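Kamholm Robotics Club forum > Term project > Sorting task: which basket counts?

cakura_dropout
Rules sheet v4 says "red cube in the near basket, blue cube in the far basket." Near to what? Our arm is bolted on the left, so near and far mean nothing to it. We lost most of last session to two grown adults arguing about a preposition.

tinpot
Near to the person standing at the table. It has been that way since July. Read the sheet.

cakura_dropout
I read the sheet. I quoted the sheet. The sheet does not contain a person.

VlastaM
Fair point, I'll put a person in it. Near = closest to the front edge of the table. Scoring stays as is: one point per cube, the run is void if a basket gets shoved off its spot.

lowtorque
Can we talk about that void rule? The rims on those wicker things bow out. If you come in low with a cube you can snag the braid and drag the whole basket. Panagiotou's team wants smooth plastic bins and for once I agree with them.

tinpot
Then don't come in low. Lift, go across, go down. It's a pick and place, not limbo.

lowtorque
Lifting higher costs time, and we have 114 seconds for both cubes. Our slow run last week used nearly all of it and most of that was the arm thinking about its life choices.

ikia_fan_club
We raised our travel height and lost hardly anything. What eats the clock is the fingers. Ours open all the way after every drop whether they need to or not. Check your release step before you blame the furniture.

cakura_dropout
Back to my actual problem. Table as we have it, red first:
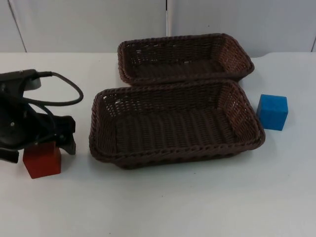
Red is the easy grab. For blue we have to cross behind or over both baskets and I'd like to go over, but the cable makes me nervous on the way back.

Panagiotou: go over. We tried going around and the path planner took a route I can only call scenic. Tie the cable closer to the wrist with a bit of slack left for rotation, and do blue first while everyone is still optimistic.

tinpot
Order doesn't matter, the points are the same.

lowtorque
Order matters if you run out of time. Do the long trip first and you know what you have left.

tinpot
Or do the short one first and you have a point in the bank. We've had this argument in 4 threads now.

VlastaM
Either order is legal. Baskets stay wicker this term, I'm not buying bins. New sheet goes up tonight with "front" and "back" in place of near and far. Please don't ask me front of what.

cakura_dropout
Front of what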